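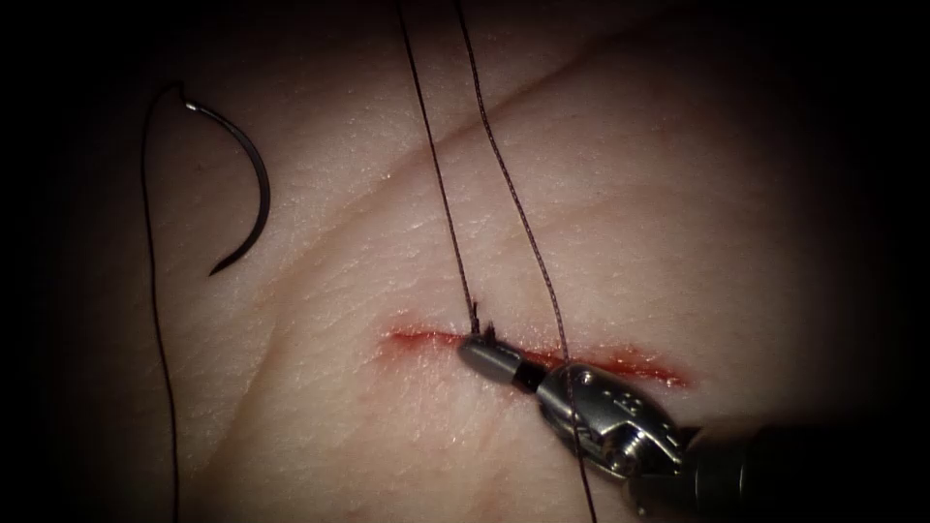 Getting a Sewing Robot Ready

Lenis is a robot that practices stitching. It works on a pad made to feel a bit like skin, with a cut in it to sew up. A person sits at the controls and moves the robot's tools from there.

What is at the end of the arm?

Each of the robot's 2 arms holds a long, thin tool. The dark rod is called the shaft. Next comes a shiny metal wrist, which bends the way yours does. At the tip are small jaws that grip the needle and thread. The needle is curved like a hook, so it can go down into the pad and come back up.

How does the wrist bend?

Thin cables run down inside the shaft. Motors at the other end pull on them. When one cable pulls, the wrist tips one way. When another pulls, it tips back. Each tool on Lenis has 4 cables.

Setting up

First, the pad is fixed down so it can't slide. Then a tool is clicked onto each arm. The robot moves every joint a little to find out where it is. This takes almost 2 minutes, and hands stay away until the green light comes on.

Looking after the tools

Bits of thread can get stuck in the jaws, so they are brushed clean after each practice. The wrist is wiped with a soft cloth. Cables stretch as they get used. A counter keeps track, and after 448 stitches the tool comes off and its cables are checked. A loose cable is tightened. A worn one is replaced.

Words to know

Shaft: the long rod of the tool
Suture: a stitch, or the thread used to make one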